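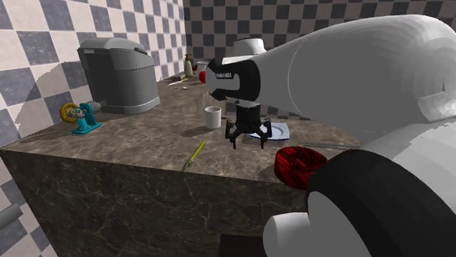

Attachment 1: clear-the-counter task in the kitchen sim, gripper over the white plate

Ticket: plate pick fails, mug pick fine
Project: Brandum household chores
Component: grasp planner (Grulto)
Opened: 2021-07-14
Status: open, workaround in place

Summary
The arm clears mugs and bowls off the marble counter very nicely now, but flat plates beat it nearly every time. Out of 500 simulated runs the plate ended up in the sink in 39. I'd love to get this sorted because the rest of the chore is so close!

Steps to reproduce
Load the marble counter kitchen with the default clutter.
Start the clear-the-counter task and set the plate as first target.
Let it run until it drops, gives up or times out.

Expected
Fingers close on the rim, plate lifts, arm swings to the sink.

What we get
The approach is lovely. The gripper comes down pointing straight at the plate with its fingers a little open, then it closes and the rim slides out, or one finger lands on the flat part and pushes the whole plate along the marble. In the worst runs it shoves the plate into the long grey rod lying to the right of it, and after that the planner treats the two as one object and tries to lift both.

Log, first session
Swapped the counter friction for the old value. No change.
Took out the pencil-shaped thing at the front edge in case it was confusing the segmentation. No change, put it back.
Slowed the final descent. Fewer shoves, same number of slips.
Moved the plate to the front edge so it hangs over by 2 cm. Big difference! One finger gets underneath and it lifts cleanly. Six tries, six lifts.

Log, second session
Built that into the task as a slide-then-grasp step: press lightly, drag to the edge, pinch from the side. It works until the red bowl is in the way, and with the default layout the bowl sits right by the front corner. Clearing the bowl first fixes it, so I've changed the order.

Comment from Wang build
Same fault on our side, so it isn't your install. The Aker rim detector returns a grasp height level with the counter on anything shallow. Try adding 6 mm.

Reply
Added it, much better on the slips, thank you. Shoves still happen when the plate starts near the back.

Still to do
Rerun the full set with the new order and the height offset.
Try a plate with something on it, which is how plates mostly turn up in a real kitchen.
Hardware test in October if the rerun looks good. I wouldn't let it near anyone's best china yet, but watching it drag a plate to the edge and pick it up, much as I do with a coin on a table, made my week.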